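Brannigan have finally put up a tracklist

Wednesday, August 16, 2023

The Brannigan reissue of the first Drellness album has a proper page on the label's site now, with a tracklist and a price. It's been listed as "coming soon" since March, so I had more or less stopped checking. A reader emailed me the link last night and I've been through it a couple of times since.

The album is Atden, recorded in 2000 and sold at shows for a year or so before it went out of print. If you came to the band through the later records you may only know it from the transfer that has been going around forever, the one with the left channel dropping out during the third song. My own copy is a CD-R with the titles written on in texta, and it stopped playing past track five some time ago.

According to the page, the reissue comes on a single LP and a double CD. The LP is the original album in the original order. The second CD has the demos, both sides of the Zado single and four songs from a radio session I didn't know had been kept. Total running time for the CD set is given as 86 minutes, which seems a bit short to me for two discs, but the album itself only goes for 36 so it adds up if there isn't much between-song chatter left in.

The Zado single is what I'm most pleased about. It was pressed in a run of 221, which is an odd number, and the story has always been that the plant lost part of the order and the band couldn't afford to argue. The B-side has never been on anything else. I heard it once at a friend's place in Geelong and have been trying to remember how the second half goes ever since. From memory it's slower than the A-side and there's an organ on it, or something that sounds like one.

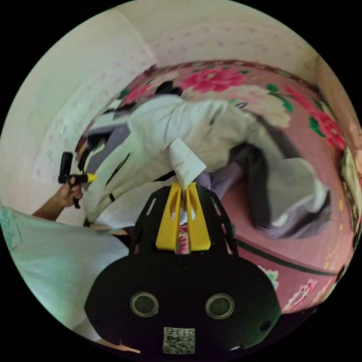

The remastering was done by Horácio Pacheco, who also did the live record two years back. I wasn't sold on that one at first. It was very loud and the cymbals got tiring on headphones. I've come around to it a bit, mostly from playing it in the car, but I'd like this one to be gentler. The early recordings are thin and hissy and I don't think they'd hold up well to being pushed. Pacheco says in a short note on the page that he worked from the mixdown tapes for everything except the radio session, which came from a cassette. He doesn't say whose cassette.

There are a couple of things missing. The long version of the closing track isn't there, even though it was mentioned in the first announcement. It may have been a mistake at the time, or they may have decided it wouldn't fit. The two songs with the original drummer singing aren't there either. I wouldn't read much into that. He has said before that he doesn't like them, and he'd have had to agree.

The cover is close to the original but the lettering has been redrawn. I prefer the old one, which looked like it had been done with a stencil in somebody's garage. The colour is different as well, more of a brown than the red I remember, though my insert has faded so much that I can't be certain what it was meant to be. The booklet has new notes and all the lyrics. I'm looking forward to finding out what the first line of the second verse of "Culvert" is, as I've seen three versions of it online and none of them make sense.

Pre-orders open on the label's site at the end of the month. Postage to Australia wasn't listed when I looked. On the live record it cost me nearly as much as the album did, so it might be worth going in with a mate or asking your local shop if they can get it through a distributor. I've asked mine and they're going to ring me back.

No word on any shows. The page does say "more to be announced" at the bottom, but it says that on every page on the site, including the one for T-shirts.

I'll do a proper review when my copy gets here. In the meantime, if anyone has a clean scan of the original insert, front and back, I'd be grateful for it - my email is on the contact page. I still owe replies to a few people about the bootleg list, and I'll get to those on the weekend.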